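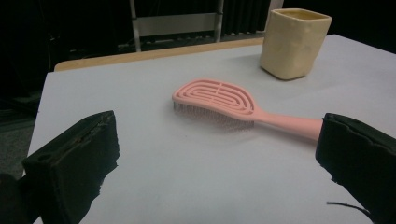 Gamage reckons you should never buy the first thing you can afford, and has told me so by email, in the comments on the last post, and once on a sticky note inside a parts catalogue. The advice arrived, as it does every time, after I'd filled in the order form.

So this is the budget post. I put it off through most of March, mainly by telling myself I was waiting on quotes, and then the quotes came and I had to find another reason.

What we have to spend is 456 dollars a month for consumables and repairs, plus one lump for equipment that gets decided once a year and mourned for the other eleven months. The lump is meant to cover a proper arm. The monthly money is meant to cover everything that wears out, and in the hand-held gripper business that means the fingers. The padding on ours has frayed to the point where it has its own fringe. I priced replacement pads from two suppliers. Ekadora wants to sell them in sets of six, each set in its own moulded tray, with freight that costs more than the pads. Fillemard will sell singles, but the colour you want is on back order and the colour you don't want is also on back order.

I've put down four sets from Ekadora. Yes, I know what I said about the trays.

The arm is harder. Flusimard's smaller model fits inside the lump with a bit left over for a power supply and a decent emergency stop. The bigger one doesn't fit at all unless I drop the service plan, and I have been without a service plan before. It was a character-building winter and I'd like to stay the character I am. The sales brochure says the bigger arm lifts three times as much. I went back through our task list to see what we'd use that for and the heaviest item on it was a saucepan.

Most of the list is household clutter. Pick up the hairbrush, put down the hairbrush, pick it up by the other end.

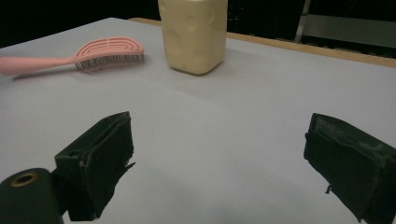 You don't need an arm rated for engine blocks to do any of that. What you need is fingers that close the same way every time, and a table that stays put, and enough hours in the day to do it over and over until you're sick of the colour pink. None of those things has a brochure, so they never get a line in anyone's budget, and then you're surprised when the expensive arm spends its first season bolted to something that wobbles.

I've given the table its own line this year. I've also given one to cables, having learned that cables are where the "bit left over" goes to die. Shipping gets a line. So does the electrician, who quoted for two new outlets and then sent a second quote for looking at the first ones.

That leaves the question of leasing, which a few of you asked about. I did run the numbers. Leasing the small Flusimard works out cheaper until the second year and dearer every month from then on, and the contract has a clause about "normal wear" that I read several times with our gripper sitting on the desk beside me. I don't think we're a normal wear sort of outfit. I'd sooner own the thing and scuff it in peace.

Current plan, then: small arm, service plan, four sets of pads, the table, the cables, and whatever's left goes in a jar marked freight. The order form is sitting in my drafts folder until the end of the month, when the exchange rate will either improve or it won't.

If anyone has a spare set of Fillemard singles in any colour at all, I'll pay the postage.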